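4.2 Planning the gripper budget

We came to the purchasing side of this work rather late, and would gently encourage other small labs to start there. Our first budget, drawn up by Finbarr Keogh over a long afternoon and a good many cups of tea, set aside money for the arm and almost nothing for the parts that wear out. Fingertips were the worst of it. We had allowed for two pairs across the whole program and used eight, most of them on the packaging tasks, where the fingers spend their days pressing and pinching at slippery film. The Bruteck fingers we favoured in the end cost $999 a pair, and delivery took eleven weeks, so we now order a spare set whenever one goes into service. Ekrem Aksoy also persuaded us to give wrist cameras and lighting a line of their own, for clear plastic throws back a great deal of glare (see Figure 2) and we had been paying for lamps out of the travel money.

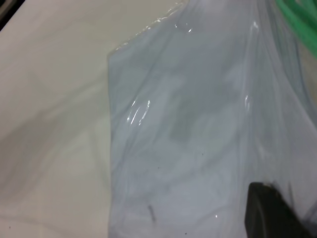
Enside, December
Figure 2. Wrist view of a clear plastic bag on the tabletop, with a gripper finger at lower right. Bright streaks mark the folds in the film, and whatever lies behind it is hard to make out.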